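Poselstead Book and Household Exchange
Frequently asked questions

What is the exchange?
It's a drop-off and pick-up room where people in Poselstead and Rallau bring books and small household goods they no longer need, and take home things they do. Everything is free. The room is at the back of the Degefa building, through the side door on Clarance Street.

When are you open?
Wednesdays from 3 pm to 7 pm and Saturdays from 9 am to noon. We close on public holidays. Please don't leave bags outside the door when we're closed. The eave doesn't cover the step and books left there get rained on.

What books do you take?
Paperbacks and hardcovers in any language, fiction or non-fiction, for adults or children. Cookbooks and gardening books go quickly. We don't take encyclopedias, magazines, phone books, or textbooks more than ten years old. Last year 3000 books went back out the door, and we would like to keep the shelves moving.

Do books have to be in good shape?
They have to be readable and complete. A worn spine, a name inside the front cover or some yellowing is fine. We can't take mould, loose pages or anything that smells strongly of smoke. If you aren't sure, bring it in and whoever is on the desk will have a look.

Should I take the plastic cover off first?
No. Clear covers protect the book and we leave them on. If the plastic is torn or has gone sticky, we cut it away and put the book out without one. Dust jackets should stay on as well.

What household things do you take?
Small kitchen items, containers, dish racks, clean cloths and tea towels, scissors and basic stationery. Plastic bowls and lids are welcome, and it helps if you stack the same kind together. Please wash and dry everything before you bring it in. There is one sink in the building and it's shared with the dance school upstairs. 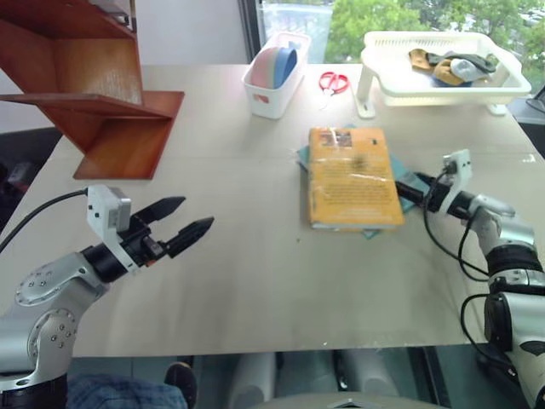

Items are sorted on the table before they go on the shelves. Books go to the left-hand wall, kitchen things to the right, and fabric goes in the drawers under the window. Please don't take things from the sorting table unless you ask first. Some of it will already be set aside for a request.

Can I bring scissors or knives?
Scissors, yes. Hand them to the person at the desk and don't drop them into a bag with other items. We don't take kitchen knives, box cutters or craft blades.

What about stained cloths?
Clean but stained is fine. Those go in the rag drawer and people take them for workshops and bike repairs. Anything damp gets sent home with you.

Is there a limit on what I can take?
Ten books and five household items per visit. Teachers and daycare staff can ask for more. Binta Anozie looks after school requests and is in on Saturdays.

Can I request a particular title?
Yes. Write it in the request book by the door with your name and phone number. Requests are kept until the end of the following month, so one made now will stay in the book until the end of February. We filled 191 requests last year. If we find yours, we'll call once and hold it for a week.

Can you pick up a large donation?
Only within Poselstead, and only if it's boxed. Boxes should be small enough for one person to lift. Talk to Tolera Ejigu at the desk to set up a time.

Do you give tax receipts?
No. We aren't a registered charity.

What happens to things no one takes?
Books are pulled after six months and offered to the Rallau exchange. What they can't use goes to paper recycling. Household goods are pulled after three months.

Related pages
Hours and parking
Request book: how it works
Setting up a shelf at your workplace
Rallau exchange

Last updated: 2018-01-24

Contact the desk | © Poselstead Book and Household Exchange | Back to top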